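Funent Newsletter, 6 October 2021

Table Time: Teaching Malevon to Clear Up After Lunch

By Boglárka Pálfi

If you have walked past the Kinoshita room lately and heard somebody groan over a bowl, that was us, and we are having a wonderful time. The table-clearing set is finally under way! After a summer of writing plans and changing them, we are recording examples every day, and the new hands are far better at this than I dared to hope.

For those of you on the sales and service side who only know Malevon as a name on the project board: it's the learning system that we want to be able to clear an ordinary table. Bowls, cups, the odd wrapper. We don't write out the motions for it. A person drives the two arms from start to finish, the cameras and joint sensors record everything, and each run goes into the pile as one example. When the pile is big enough, Malevon trains on it and tries the job alone.

The pile stood at 404 good examples when I sat down to write this. By good I mean the run was complete, the recording had no gaps, and the person checking it agreed with the person driving that the job had been done. We threw out 98, most of them in the first few days, when all of us were learning how far you can lean on a plastic cup before it skates away from you.

A run starts with the mat clear and the hands down below the level of the tabletop. The helper then lays out the objects from a card, steps back, and calls the start. We were sloppy about the resting position at first and it cost us. Half the early runs begin with one hand hovering somewhere over the mat, and when Noboru Shimada trained a little test model on them, it spent its first seconds drifting around looking for a place to begin. Now the hands go down every time, and you can see the difference in the very next test. 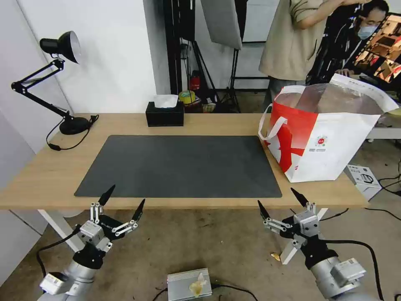
Noboru would like it known that he asked for a fixed starting pose back in the planning meeting, and that he still thinks we should go further and record a few seconds of plain stillness before each run, so the model learns that waiting is allowed. I was against it (it sounded like a lot of disk space spent on nothing) but he has worn me down, and the stillness goes in from the next batch.

The driving itself is harder than it looks and also much more fun. You wear the gloves, you watch the view from between the arms, and for the first hour your brain insists that your own fingers are doing the touching. Then you reach for something a little too far back and remember that you can't feel a thing. Riku Iwasaki has become our smoothest driver. He goes in slowly, lets the fingertips meet the rim, waits a beat, and only then closes. My own runs are full of little stabs and second thoughts. We keep both kinds! A model that has only ever seen perfect grasps has no idea what to do after a bad one, and the recoveries are some of the best material we have.

Bowls are the stars of this round. An upright bowl is easy, so the cards call for plenty of tipped ones, facing every which way, and sometimes with a small thing left inside. Now the driver has to make a choice. Take the small thing out first? Lift the bowl and bring it along? Set the bowl upright and decide later? We argued over this for most of an afternoon and ended up letting each driver choose, with the choice written in the run notes. Mitsuko Ueda, who keeps those notes in Beditz, has turned them into a lovely chart of who does what, and people are amazingly loyal to their own method. I lift and carry. Riku always sets it upright.

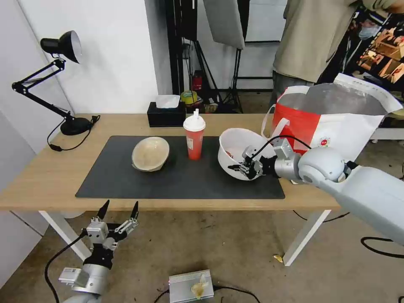 Right hand at the rim of the tipped white bowl, with the lidded cup and the beige bowl also on the mat.

Cups with lids and straws get their own set of cards. The straw is a magnet for trouble. It's thin, it's near the place you want to hold, and on a bad approach it catches a fingertip and over goes the cup. Mitsuko's tip, which I'm passing on to all new drivers: come in low from the side and pretend the lid doesn't exist.

We have also stopped tidying up the rest of the tabletop between batches. The first plan had a bare table, a bare wall and nothing else in view. Pejman Salehi talked us out of it by asking, very politely, whose kitchen looked like that. So there's a lamp and a box of tissues and usually a bag of something, and people walk by behind the table while we work. Malevon will need to learn which things belong to the job and which to leave alone, and the sooner it meets a bit of mess the better.

A few things for anyone joining us:

Driver shifts are 14 runs and then you swap. Please do swap, even if you're on a roll. Tired runs look fine to the driver and terrible to the checker.

Say "bad run" out loud the moment you know it's bad, then finish it anyway. Mitsuko marks it and we decide afterward.

Write down which card you used. A run without a card number can't be matched to its starting layout, and that's a sad way to lose a good grasp.

Don't copy Riku. Drive like yourself.

We still need left-handed drivers! Nearly everything so far has been done with the right hand doing the reaching and the left one parked, and the test model has picked up the habit. It will stretch the right hand the whole way across the mat for something sitting under the left. If you're left-handed and have a free hour in October, write to me or just come by the Kinoshita room. No experience needed, and the gloves come in three sizes.

First full training starts when this batch has been checked. I'll report back in the next issue, good or bad, with the funniest failures included.

Reader comments

Pejman Salehi
Nice write-up. One small fix: I asked whose desk looked like that. My kitchen is spotless.

Lefty in Accounts
Signed up this morning. Do I have to do bowls?

Boglárka Pálfi
You do, but I'll start you on cups.

Riku Iwasaki
For the record, setting it upright is faster if you count the drops.

Anonymous
Are you keeping the thrown-out runs anywhere? We'd love them in service for training people to spot sensor gaps.

Mitsuko Ueda
All 98 are kept, in a separate folder in Beditz. I'll send you the link.

Recent items

Glove Fitting: Which Size Are You?
Beditz Tips: Searching Run Notes by Card Number
Malevon Reading Group Picks Its October Paper
New Shelves for the Kinoshita Room
Meet the Checkers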